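Progress report to the Ivberg Fund
Project: Comparison of grippers for handling thin tools
Reporting period: second, up to the end of September

1. What was planned

In this period we promised to compare two kinds of finger on the same pair of arms: the short block finger from Varnden and our own curved finger, which we call Mumetlow. The task is the brush task from the proposal. The right arm takes the brush, dips it in the dish of colour and makes a mark on paper. The left arm is needed only in the later part, when the paper must be held.

2. What was done

We made 400 trials, half with each finger. The controller was the Tzanetos unit in all of them, with the same speed and the same closing force. With the block finger the brush turned in the grip in 27 trials. With the curved finger it turned in 158, a result we did not expect and which is not good for our design.

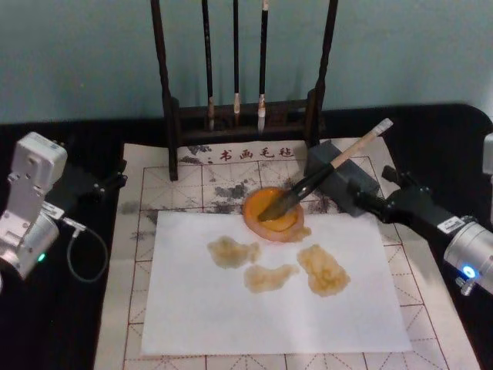

Page last changed: 30/10/2018

The brush is held at the black part of the handle and enters the dish at a slant. This angle is the difficult point for both fingers. When the bristles touch the bottom of the well, the handle is pushed to one side, and a finger with a small contact area lets it roll. The flat side of the block resists better. We believe the curve of Mumetlow is too wide for a handle of this size — a narrower one is already drawn.

Control of the amount of colour is still weak. The marks on the paper are blots, not strokes, and colour also drips over the side of the dish. We tried a slower lift, with small improvement only. The force reading at the wrist is too noisy to tell us when the bristles are full.

3. Changes to the plan

We ask to move the two-arm part to the next period. The budget stays the same, except that we will order 4 more pairs of block fingers from the equipment line.

4. Next steps

Print and test the narrower finger, repeat the dipping trials with it, and send you the full table of results together with the trial logs.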